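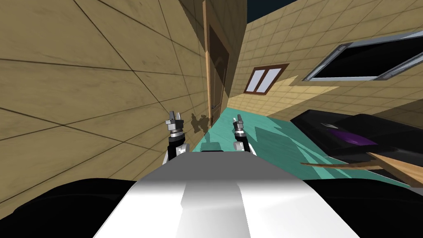 Two arms out front, the tiled hallway, and the wooden door at the far end

Can a machine do my chores yet, or should I keep my money?

hallwaymopper

Okay, so I've been going back and forth on this for months and I need people to talk me into it or out of it. We've got a long tiled hallway, a door at the end of it that has to be opened and closed a hundred times a day, and a living room that collects stuff on the floor like it's being paid to. I already own an Odby floor vacuum (paid 700 for it, no regrets, except for the shoelace incident). It does the floor fine. What it can't do is pick anything up!

I've been playing with one of those simulated houses on my computer, where you drive a two-armed robot through the rooms and try to get it to do jobs. It's a blast, and it's also making me wonder. If I can get a pretend one to grab things in a pretend house, how far off is the real one? My brother-in-law over in Gornolitz swears the Gundis arm kit can tidy a playroom, and I saw the kit listed at $3,140 before shipping. That's a lot of money for something that may just stand in the hallway.

What I want done, in the order I hate doing it:
picking up toys and socks before the vacuum runs
wiping down the tile, walls too
opening the hall door when my hands are full
dusting the picture frames
I also run a small repair bench in the garage, so if it could hand me parts I'd count that as a win. Anybody living with one of these?

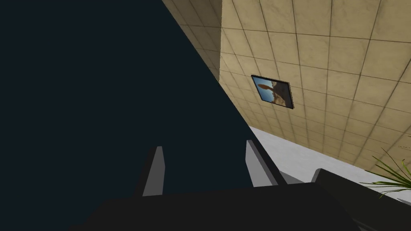
Home & Household > Cleaning > Robots and Automation

sockdrawer_dan

I've had a two-armed machine on loan for most of the winter, so here goes. Picking things up off the floor is the part that works best, as long as you're okay with slow. A sock on bare tile, fine. A sock on a rug the same color as the sock, it'll go right past it. My evening pickup is 19 toys on a normal night and the thing needs most of an hour, and I could do it in the time it takes the kettle to boil. But I'm on the couch while it happens, so who's complaining?

Wiping walls is harder than you'd think. Two stiff fingers are good for holding a sponge and bad at knowing how hard to push. Mine either skates along without touching the grout or leans in until it stops itself. Dusting a picture frame is the one I gave up on. A small frame on a nail moves when you bump it, and then you've got a crooked frame that's still dusty, plus a plant leaf stuck in the wrist if you keep plants nearby like we do.

Doors — depends on the handle. Long levers, pretty good. A small handle low on one side took me a whole afternoon of fiddling with the settings, and it still misses when the light changes. I wouldn't want to be standing there with groceries.

About your simulator: keep at it, it's a cheap way to learn how these things see and reach. Just don't take the success rate home with you. Pretend socks don't bunch up.

gritty_bench

dont buy it. get a basket and make the kids do it. my vacuum is an odby too and its the only one of these gadgets that ever earned its plug

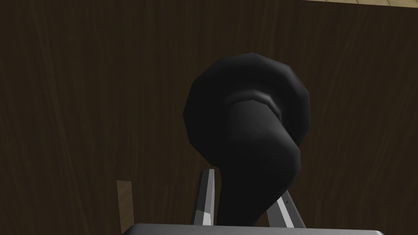 Can a home robot hold an awkward part steady while I work on it?

A two-finger gripper can hold plenty of odd shapes if there's a narrow section it can close on, like a neck or a stem. Wide, round or slippery parts are more likely to twist when you push on them, so use a vise for anything that needs real force.

carrasco_repairs

Jumping in on the garage half, because that's my whole day. We run a two-person shop (Carrasco, appliance repair, mostly washers) and we've got one arm bolted to the bench. It passes me parts from a tray and it's good at it, but the tray is always in the same spot and I load it the same way every morning. Move the tray a hand's width and you'll be introducing them to each other all over again. Ours can go up to 2,000 picks before the finger pads need changing, and the pads are a two-minute job.

For a home garage I'd start with a little fixed arm before spending Gundis money. It won't open your hall door, but you'll find out pretty fast if you like having one around. And put a strip of tape on the floor where it can reach to. I walked into mine in January and I still have the mark on my shin.

hallwaymopper

Thanks everybody! Leaning toward the small bench arm for now, and I'll keep picking up socks myself. Dan, what did you end up changing in the settings for the low handle? I'd like to try it in the simulator tonight.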